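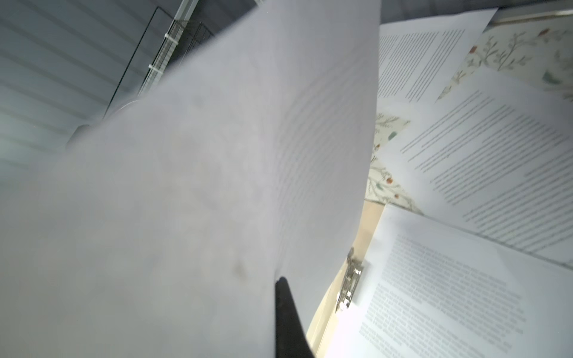
Trolavari Seed Papers: data card

Version of February 17, 2024
Maintained by Lise Poirier
Licence: free to use and share, with credit

What is in it

A table of published studies in which people ate flaxseed, whole or milled, and had something measured afterwards. Each row is one result from one paper. A paper that reports blood pressure and cholesterol gets two rows.

I started it after reading yet another article that said flaxseed was "shown to" lower blood pressure. Shown by whom, in how many people, eating how much of it? The article linked to a second article, which linked to a shop.

Files

studies.csv — one row per result
foods.csv — what was eaten, in what form, and how much a day
notes.txt — my doubts about single papers, in no good order

Main columns in studies.csv

paper_id: matches the number in notes.txt
people: how many finished the study, not how many signed up
weeks: length of the eating period
form: whole, milled, oil, baked into something, or unclear
compared_with: what the other group ate, where there was one
funder: copied from the paper, blank if the paper says nothing
change: the result as printed
trust: my own score from 1 to 10

The trust score is an opinion. I lose faith in a paper when the comparison group was given nothing at all, when people dropped out and the authors don't say why, or when the result in the summary can't be found in the tables. Somebody else would score differently. If you want to drop the column, drop it.

What I left out

Animal work, test tube work, and anything that lasted fewer than 8 weeks. Also papers on putting flax into sausages or biscuits where the only question was whether the tasting panel minded. Studies of flax oil are in, but should not be mixed with the others. Oil has no fibre and people keep adding the two together as if it did.

Known problems

"Milled" covers everything from fine flour to seeds that met a coffee grinder for a moment. Few papers say which.

Many people in these studies were also told to eat better in general. You can't pull the seeds apart from the advice, and I haven't tried.

Doses given in spoonfuls were turned into grams using 10 g to a level tablespoon. I doubt anyone's tablespoon was level.

Rows marked "Zalthorpe" were typed in from the older Zalthorpe list, and 18 of them have not been checked against the papers. Treat those as hearsay.

Please don't

Average the change column and announce the answer. The groups, doses and lengths differ too much for that. A row with 1000 people in it would swamp the rest anyway, and a big study can still be a poor one.

Corrections

Send the paper_id, the column and the page where you found the right figure. "I've heard otherwise" goes unanswered. The next update is planned for May — the oil rows first, then Zalthorpe.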